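Purbridge office, shared spaces meeting
January 2025, second floor

**Present:** Yolanda Kasprzak (chair), Hanne Räsänen, Julián Calvo, Covadonga Arrieta (notes)
**Apologies:** Rocío Barrios

## 1. Notes from last time

Agreed with one change. The shelf by the back door is to be moved to the copy room, not thrown out. Julián still has the key to the supply closet and will return it to Yolanda by Friday.

## 2. Loose charging cables

Hanne reported on the cable drawer. It no longer closes, and people have started leaving cables on desks and window sills overnight. She spent 30 minutes with it last week and got through the top layer only.

She proposed that every shared cable is coiled, strapped and kept in an open bin out on a table where people can see it. Straps should go around the middle of the coil, snug enough to hold but without a sharp bend near the connector. Julián asked whether twist ties would do. Hanne said they would for thin cables, but she prefers straps for the thick braided ones because they spring open.

Covadonga asked about colors. The cables are mostly white and hard to tell apart once they are in a pile. It was suggested that strap color could show the type of cable. Hanne has red and black straps left over from the Korasine order and will not buy more until those are used up.

The three white or part-white cables laid out on the table were looked at: the thick braided one in a black strap, the striped black-and-white one in a thin black tie, and the glossy one in a red strap. Yolanda thought the striped one was easy enough to spot without a colored strap. The pink bin at the back of the table was felt to be a good choice, as the sides let light through.

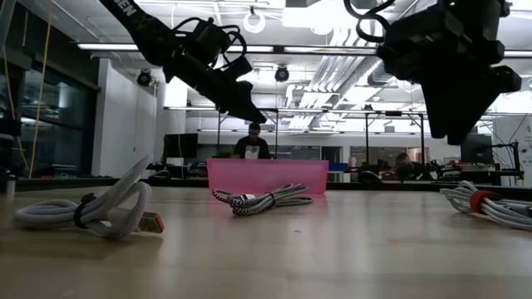 ## 3. What goes in the bin

- Charging cables for general use only. Laptop power supplies stay with the laptop.
- Cables with a damaged connector go to Julián - please don't put them back.
- Personal cables should be labeled or taken home. Anything unlabeled is treated as shared after April.

Yolanda asked if the meeting rooms should have their own bins. Left open. Rocío uses those rooms most and should be asked first.

## 4. Supplies budget

Spending on shared supplies for the year stood at $3,574. Julián noted that $43 of this was for replacement cables bought through Bravo, and he would like to hold off on any more until the drawer is sorted. Agreed.

## 5. Grillholm lunch

Put off to the next meeting so Rocío can be there.

## Actions

- Hanne: empty the drawer and coil what is worth keeping
- Julián: test the older cables, return closet key
- Yolanda: ask Rocío about the meeting rooms
- Covadonga: send a short note to all staff about labeling

Meeting closed at noon. Next meeting in the same room, date to be sent by Yolanda.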